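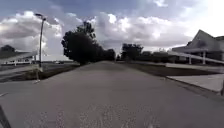 Fluven — Straßenansichten: Fahrbahn, Randstreifen, Beleuchtung

Stand: März
Betreuung: Eleri Phillips

Inhalt

Der Datensatz enthält 2.235 Standbilder von asphaltierten Straßen im Freien, aufgenommen bei Tageslicht. Gegenstand sind der Zustand der Fahrbahnoberfläche und das, was unmittelbar daneben steht oder wächst: Grasstreifen, Gehwege, Pfosten, Laternenmasten. Gebäude und Bäume kommen meist nur im Hintergrund vor und sind nicht einzeln erfasst.

Die Bilder sind auf 3 Teilgebiete verteilt:

Nelley — breite, gerade Zufahrten mit Gras auf beiden Seiten
Clellus — schmalere Wohnstraßen, häufig mit Bordstein und parkenden Autos
Sedgwick — Wirtschaftswege und Parkplatzränder, teils ohne Gehweg

Verzeichnisstruktur

bilder/ enthält die Aufnahmen als JPEG, nach Teilgebiet in Unterordnern abgelegt.
labels/ enthält zu jedem Bild eine gleichnamige JSON-Datei.
klassen.txt listet alle 22 Klassen mit ihrer Nummer.
aufteilung.csv ordnet jedes Bild dem Trainings-, Validierungs- oder Testteil zu.

Aufnahmen desselben Straßenabschnitts liegen immer im selben Teil. Wer eine eigene Aufteilung anlegt, sollte das beibehalten. Die Spalte abschnitt in der CSV-Datei ist dafür vorgesehen.

Hinweise zur Annotation

Asphalt: Die gesamte befestigte Fläche der Fahrbahn wird als eine Region umrandet. Körnung und normale Farbunterschiede werden nicht getrennt markiert.

Helle Flecken: Deutlich hellere Stellen bekommen die Klasse oberflaeche_hell. Ob es sich um Abrieb, Verschmutzung oder eine alte Ausbesserung handelt, lässt sich auf den Bildern oft nicht entscheiden und wird deshalb nicht unterschieden. Viele kleine Flecken nebeneinander werden zu einer Fläche zusammengefasst.

Markierungen: Auch Reste und kurze Stücke werden erfasst. Fehlt eine erkennbare Mittellinie, steht im Feld mittellinie der Wert nein. Bitte keine Linie ergänzen, wo man nur eine vermutet.

Laternen: Mast und Leuchtenkopf gehören zu einem Objekt. Bei Gegenlicht vor hellen Wolken ist die Kontur des Kopfes manchmal überstrahlt, dann gilt der sichtbare Teil.

Pfosten: Alles Schmale und Senkrechte am Straßenrand, was keine Laterne ist. Unscharfe Pfosten werden mitgenommen und erhalten das Attribut unscharf.

Himmel: Wird nicht segmentiert. Pro Bild gibt es nur das Feld himmel mit den Werten klar, wolkig, bedeckt oder ueberstrahlt. Mehrfachnennung ist erlaubt.

Bekannte Mängel

Regen und Schnee fehlen völlig. Wolkiger Himmel ist in Nelley deutlich häufiger als in den anderen Teilgebieten, ein Modell kann also leicht die Bewölkung statt der Straße lernen.

In Clellus wurden die Klassen bordstein und gehweg anfangs uneinheitlich vergeben. Der größte Teil ist korrigiert, einzelne Dateien sind es noch nicht. Sie tragen das Attribut pruefen.

Weit entfernte Grasstreifen, die zum Fluchtpunkt hin sehr schmal werden, sind nicht überall bis zum Ende umrandet.

Geplant

Mit der nächsten Lieferung soll der Bestand auf 3.000 Bilder wachsen. Vorgesehen sind vor allem Aufnahmen aus Sedgwick am frühen Morgen — dort ist das Licht flacher und Risse im Belag sind besser zu erkennen. Die Klassennummern bleiben unverändert.

Fehler in den Labels bitte mit Dateinamen und Klassennummer an Eleri Phillips melden.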